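Small papers, big mornings

29/10/2020

I finally did it, I subscribed to a newspaper from a town I don't live in! The Prolmont weekly comes out as a PDF, costs less than a sandwich, and I've now read 7 issues front to back, including the legal notices (especially the legal notices).

It started in March, when everything closed and I was reading national news until one in the morning. A friend forwarded me a piece about the Trenico bus line losing its license to print its own timetables, and I got completely hooked. Two reporters had gone through 385 pages of council records to work out who signed what. Two! For a bus timetable!

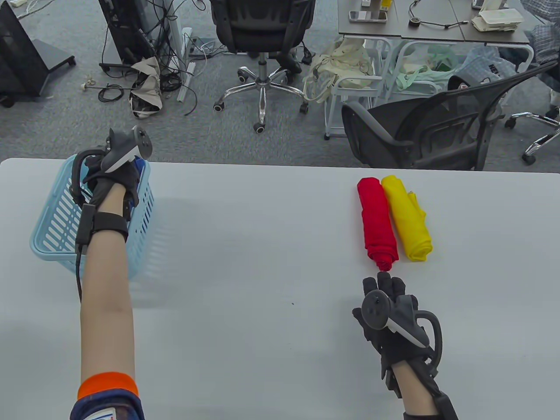

Red roll, yellow roll, blue basket.

What I love is how close the writers are to what they cover. When the council tried to move its press briefings behind closed doors, the paper printed the full list of questions it had sent in, with blank lines where the answers should have been. The next week 352 readers had signed a letter asking for the doors to be opened again, and the editors ran every single name. I read them all over coffee.

I'm trying the Addo paper next, and maybe the one from Wellus if they ever fix their sign-up page (it keeps telling me my zip code is too short). If your town still has a paper with a real newsroom, please tell me in the comments what it's called and which day it comes out. I have room for one more!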